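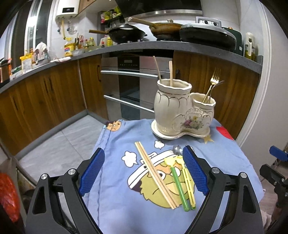
Brastgate holds its open day in January, when the parking lot is ice and the coffee has to work for a living. I drove two hours for it and would do it again, mostly for the fault log.

Most labs put their best run on a loop by the door. Brastgate had a binder. Ezequiel Goicoechea, who met our group at 9:30, handed it to us before he'd finished saying hello. The kitchen project is called Mazza, and its job is clearing tableware: pick up a fork, put it in a holder, repeat until the sponsor is happy. The binder listed 431 attempts from the last round. In 429 of them nothing worse happened than a dropped spoon.

The other two got most of the morning.

In the first, the jaws closed on a pair of chopsticks lying side by side and took them as one object. They were lifted together, one rolled over the other, and the grip reading fell to almost nothing. The controller decided it had missed and squeezed harder. A chopstick left the table at some speed and was found behind a cabinet. No one was in the way, which Ezequiel called "a scheduling success."

The second was the one I'd come for. Somebody pressed the stop button and the arm stopped, as it should. The jaws didn't. They had their own small controller, a unit called Zonus, and it finished the close it had already been told to make – on a thumb. The thumb belonged to Rozália Erdős, who runs the safety side and was reaching in to straighten a fork. She showed us the thumb. It looked fine to me, but she has been getting a lot of mileage out of it.

Her fix took 13 days, 7 of them spent waiting for a connector. The stop line now cuts drive to the jaws directly, and the pads go slack enough to pull a finger free. She let us try it with a wooden dowel, then with our own hands if we signed a form. I used the dowel.

Lunch was soup. In the afternoon there was a talk on Vura, their planning software, with a great many arrows. I asked what it does now with two chopsticks lying together. It nudges them apart first, Ezequiel said, except when it nudges them onto the floor. That has its own page in the binder.

Park on the uphill side if you go. The lower lot drains toward the building.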